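Quick one today, lunch is in twenty minutes and I haven't started it. February is the month I finally deal with the blocks.

Background for anyone new: I collect old wooden building blocks. Not on purpose. It started with one tub from a church sale and now there's a shelf. And a half. The colored ones are the worst because they've all drifted into each other over the years – red in with the blue, yellow in with everything, arches in the bottom of every tub where they jam under your fingernails.

The rough tally on my old spreadsheet says almost 4,000 pieces. I don't trust the spreadsheet. Row 82 just says "check these" and I have no idea what I meant.

## Why color first

I've tried sorting by shape first. Twice. It's miserable. You end up with a heap of plain rectangles the size of a cat and the same problem you started with, only now it's boring too.

Color first is faster for me, and I can do it half awake. Eyes do the work. Red goes, blue goes, yellow goes, don't pick up a block and turn it over and admire it (I always do this). Shapes can wait till each color is in its own tub.

The other thing – spread them out. I used to work straight from the tub, digging around, and it's slow and so noisy. Tip out a couple of handfuls, push them flat with your forearm so they're one layer or close to it, then start. A few will lie across each other, fine. You want to see wood between the blocks. If you can't see table you've tipped out too much.
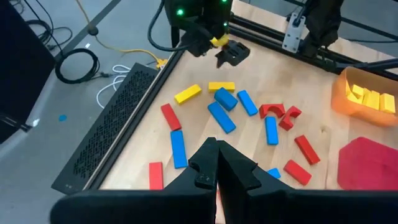
## Table vs. floor

Table. Always table now. I did the floor for years and my knees have opinions. Also blocks go under the couch and you find them in June.

A plain wood top is nice for this. Red, blue and yellow all jump right off it. I had a patterned oilcloth down for one session and it was like sorting on top of a fruit salad. Took it off after ten minutes.

Edges matter too, if you've got any kind of raised edge use it. Rectangles don't roll but they do skate, and I have a chip in one floor tile that I blame on a long one.

Things that helped:

- Small batches. I said this already. Saying it again.
- A bin for each color, close enough to drop into without reaching. I use two Beston tubs and one old Skido box that lost its lid.
- Bins the same color as the blocks if you can get them. Sounds fussy, saves brain.
- Radio, not TV. With TV I sort red into blue.
- Stop when your back says stop.

Things that did not help:

- Sorting trays. Too shallow, everything slides when you lift them.
- Doing it "while" cooking. Burnt rice.
- A label maker. I made eleven labels and used none of them.

## What order

I take the yellow out first when there isn't much of it. In my mix it's nearly always the smallest pile, so a minute or so and it's done, and then you're down to just two colors and it goes quick. After that whichever of red or blue there's less of. Pull that one, and what's left is a whole color you can sweep off in armfuls. That sweep is the best bit, I won't lie.

Arches I leave till the end. They hook on things. If one is sitting near the bin already then sure, but I don't go chasing them.

A spread with red and blue still all mixed up looks like a lot. It isn't really. A table like that is a few minutes if you keep moving and don't start building. (I started building. There was a bridge. It fell over.)

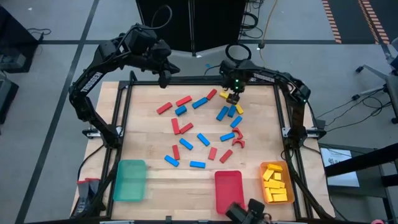

*Mostly red and blue, with a couple of arches in the mix.*

## Cleaning, briefly

People ask about washing. I don't wash them, ever, not in water. The old painted ones swell and the paint lifts at the corners and then you've got a sad block. Damp cloth wrung out hard, wipe, dry with a second cloth, leave them out on a towel overnight with air around them. Anything sticky gets a second go the next day. Anything still sticky after that goes in a bag I don't open.

Splinters, a bit of fine paper along the edge and stop there. Dont sand the faces unless you're ready to repaint, and I'm never ready to repaint.

One lot I have came in a box marked Nagano in pencil, no idea if that's a maker or a place or somebody's dog. Lovely weight to them though, and the corners are softer than my others. If you know anything about them please leave a comment. Same for Hotus, that one's stamped inside the lid of a smaller box, and all I've turned up so far is a lot of nothing.

## Where I'm at

I do a proper count as I put them away, only because the spreadsheet annoyed me so much. The tubs that are done and lidded come to 3,467. Then there's still one big mixed one in the hall, and a bag hanging off the door handle which I'm pretending is coats.

Plan from here:

1. Finish the hall tub by color, small batches, same as above.
2. Then shapes, one color at a time, starting with red.
3. Pick out a decent set to pass on. I'd like 1,000 or so pieces to go to the play group down the road, good ones, no chips, plenty of arches since kids fight over the arches.
4. Deal with the coats bag.

Number three has been on the list since last spring so don't hold your breath.

Also need a new lid for that Skido box. If anybody has a spare one, the deep kind with the clip on the short side, I'll swap you a tub of blues. I have so many blues.

Ok, lunch. Will put up the shape sorting post when theres something to show for it.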